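Painter's tape grid on a papered floor: will it hold, and how do I get the squares even?

Posted Feb 18, 2018 by loslow_kitchen

Hello everyone, long-time reader and first-time poster, so please be kind! My husband and I are finally doing the floor in our back room, which has been bare concrete slab ever since we pulled up the old carpet in January (what a weekend that was, I'm still finding staples). We settled on a painted checkerboard with big squares, because I grew up with one in my grandmother's sunroom and I've wanted one ever since.

My trouble is with the layout. The room is 16 feet on the long side and the walls are not square to each other. I measured both ends twice and they just don't agree. If I start from one wall, the squares run off crooked by the time I get to the other, and if I start from the door they look fine from the door and dreadful from the window. I've already laid the tape out once on the bare slab, didn't like it, and pulled it all up again. Is there a sensible way to plan this before I open any paint? And does it matter how long the tape stays down? I have a bad knee and I'm slow, so it could easily be a week between one step and the next.

Thank you in advance, and sorry for the length!

pelamo_porch

Welcome! You write the way I do, so you're among friends.

Don't start from a wall. Find the middle of each wall, snap a chalk line between the two middles on the long side, then do the same on the short side. Check that they cross square with the old carpenter's trick: measure three feet along one line, four feet along the other, and the distance between those two marks should be five feet. If it's off, nudge the shorter line until it comes right. Then you work outward from the cross in all directions, and whatever crookedness your walls have ends up in the partial squares along the edges, where there will be a sofa or a plant on top of it anyway.

My other suggestion is to practice on paper first. Get a roll of the brown paper that painters use to cover floors, spread it flat, and do your whole tape layout on that. You can walk around it, look at it from the doorway, leave it overnight and see if you still like it in the morning. I changed my mind on the size of the squares two times before I was happy, and all it cost me was tape.

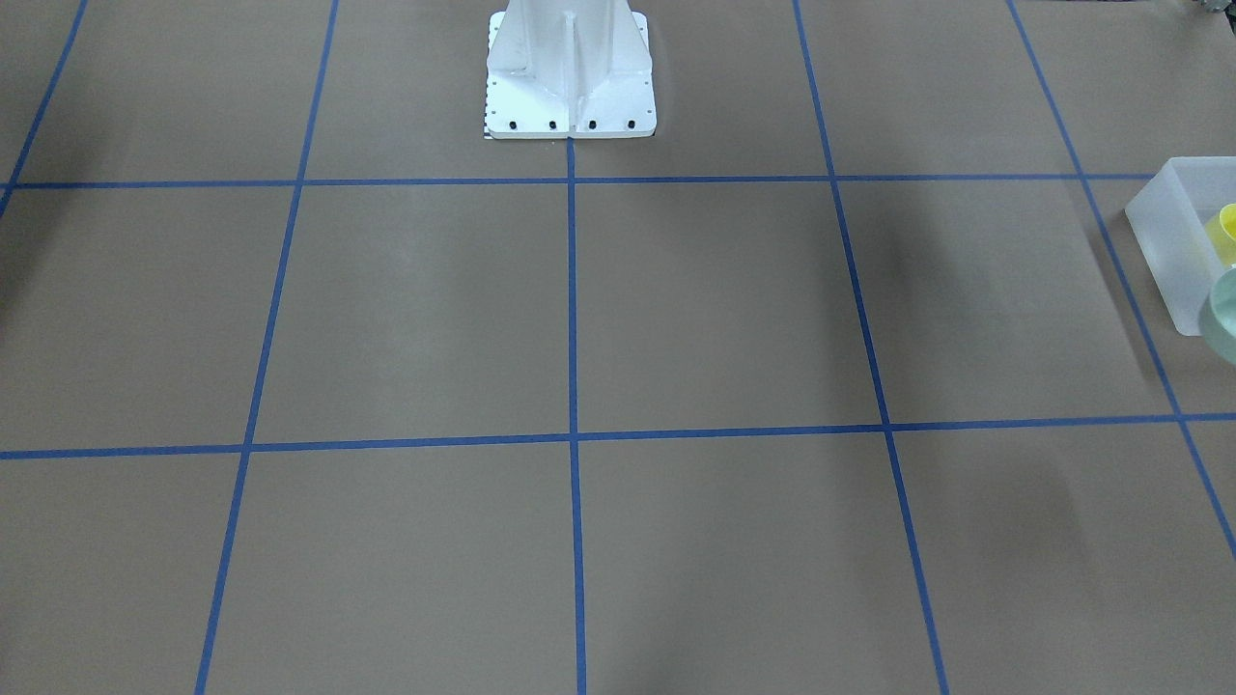 Blue tape on brown paper.

Do stand at both ends of the room before you decide anything. Lines always seem to spread apart near your feet and pinch together farther off, and it had me convinced mine were wrong when the tape measure said they were fine. Trust the tape measure!

As for your knee, get one of those thick foam gardening pads. I wouldn't do a floor without mine now.

gakuler

Use the good tape and press it down with a putty knife. Pull it up while the paint is still a bit tacky, slow, and at an angle. Don't leave it a week.

kwan_street_diy

I agree with most of the above, and I'd like to add something on the tape, as I learned it the hard way in our hallway. Read the label inside the roll, where it tells you how many days it's meant to stay down. They aren't all the same, and sun through a window makes it worse. If you know you'll be slow, tape and paint one section at a time, and leave your chalk lines to guide you for the rest. Chalk will wait for you as long as nobody sweeps.

Before you paint the second color, brush a thin coat of the first color along the edges of the tape and let it dry. Anything that's going to creep under will be the same color as what's already there, and your second color comes out with a nice clean edge. It adds an evening to the job but I think it's worth every minute.

One more thing: bare concrete needs to be clean and properly dry before any of this. Tape a square of plastic sheet down tight on all four sides, leave it a day or so, and look underneath. If it's damp, sort that out first, or you'll be doing the whole floor again next year. I used 400 grit on the hallway to start with and it did nothing at all, so go a good deal coarser than that if you need to scuff up the surface. And please come back and tell us how it went, I do love a checkerboard.

Related

Can I paint over old floor adhesive? (26 replies)
Chalk line keeps smudging before I can tape
Best way to cover a floor while painting the ceiling
Out-of-square room, where do I start the tile?
Show us your painted floors (1,103 replies)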